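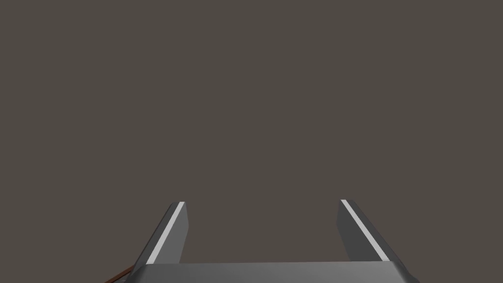 Page last changed: March, 4:40 pm

Ghanem sim, wrist view, open-gripper starts for the Elludell set.

Jaws wide, nothing between them, plain taupe behind. Keeping these as the negative class for the grasp check. Target is 600 episodes, 20 per batch. Batch 2 went through this arvo and took around 20 minutes to render.

Pale stripes down the fingers show up well against the grey, so left them on. Colour of the backdrop stays fixed until the baseline is trained – Fodov randomiser goes on after that.

To do: relabel batch 1, which still has the old "closed" default in the header. Move both batches to the Dasilberg share. Check the start pose is saved in joint angles as well as tool position.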